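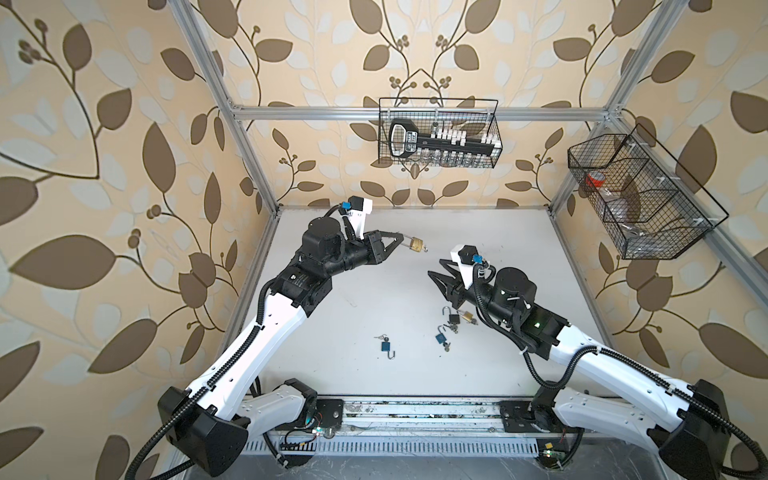
Home Forums Latest Members Search Log in

We use cookies to keep you logged in and to see which threads get read. Accept all / Manage settings

Storage place insisting I buy their padlock: is this normal?

pondville_pete
Tuesday, October 17, 2023
Moving my mum's furniture into a unit at Castumow while her flat is sold. Price was fine until I got to the desk, where the lad told me I had to have one of their "approved" padlocks at £60. I've got two decent ones in a drawer at home. He said the insurance wouldn't be valid with anything else. I asked to see that in writing and he went a bit vague and gave me a leaflet, which says "a suitable lock" and nothing more. Has anyone pushed back on this and got anywhere?

marrowfat
Sixty quid for a padlock! I'd want it to make the tea. It's a sales pitch. They did the same with me and I said I'd bring my own, and the subject was dropped so fast I nearly laughed.

R_Tully
Careful, it does depend on the policy. The leaflet isn't the policy. Ask for the full wording and look for the bit on forced entry, where they sometimes name a grade or say closed shackle. If yours are open shackle ones with a big loop of metal showing, you might have a problem when you come to claim.

pondville_pete
Mine are just ordinary brass ones, keys not numbers. No idea about grades.

Juren
Brass is fine for keeping honest people out and that's about all any of them do. I had a lock-up for years and the two break-ins on our row went in through the door panel. The locks were still hanging there, shut. So when a firm tells me the padlock is the important part I do wonder who worked that out.
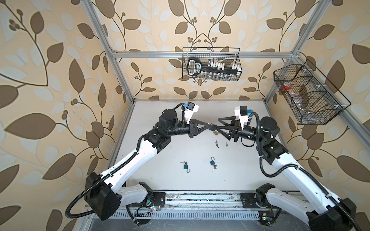 The other thing I'd ask is who else can get in. At my last place the office kept a spare for every lock they sold, "in case of emergency". I only found out when I lost mine and they produced another one in about a minute. Helpful on the day, but I changed the lock that week.

marrowfat
^ this would bother me far more than the price

Zelenák
I'm going to disagree with most of this. I worked on the desk at a storage firm (not this one) and we cut off customers' own locks all the time, because they'd lost the key or bought something that seized up after one winter. The ones we sold came off the barrel in the door, so there was no shackle to cut. It's a better lock. Was it worth what we charged? Probably not. But it isn't a con.

R_Tully
Were you on commission?

Zelenák
A small one. So was everybody. Doesn't change how the lock works.

marrowfat
It changes how often it gets recommended though, doesn't it.

GuidoT
Nobody's mentioned the insurance itself, where the real money goes. I was quoted £300 a year to cover boxes of books and a sofa the dog had been at. Rang my home insurer and they covered stored goods if I told them the address and the dates. Storage firm took the letter without a murmur. Might not work for you if your mum's policy ends when the flat goes, so ring before completion.

pondville_pete
Good shout, hadn't thought of that. They've put her stuff down as worth £1,998, no idea where that came from. I never gave them a figure.

R_Tully
Get that changed now. If the true value is higher they can cut the payout on anything you claim, even one chair. Do a list, put rough prices next to it and email it to them so there's a date on it.

Juren
And take the prices from what it would cost to replace, unless the policy says otherwise. Mine said "market value" in small print and a perfectly good wardrobe was apparently worth a tenner.

pondville_pete
Update. Rang and got a different person. She said any lock that fits the door is allowed and the "approved" one is "strongly advised". She emailed me the policy too, which runs to pages and asks for "a padlock of good quality" with no grade given. I asked her what good quality meant and she said it was up to the insurer at the time of a claim.

Zelenák
That'll be the insurer's wording, to be fair to her.

GuidoT
Which is exactly why I'd want it pinned down first. Email them the make and model of your lock and ask yes or no.

pondville_pete
Done, sent just now. Unit 847, if anyone from Castumow is reading and fancies answering. Van's booked for Saturday either way and I'm bringing my own lock.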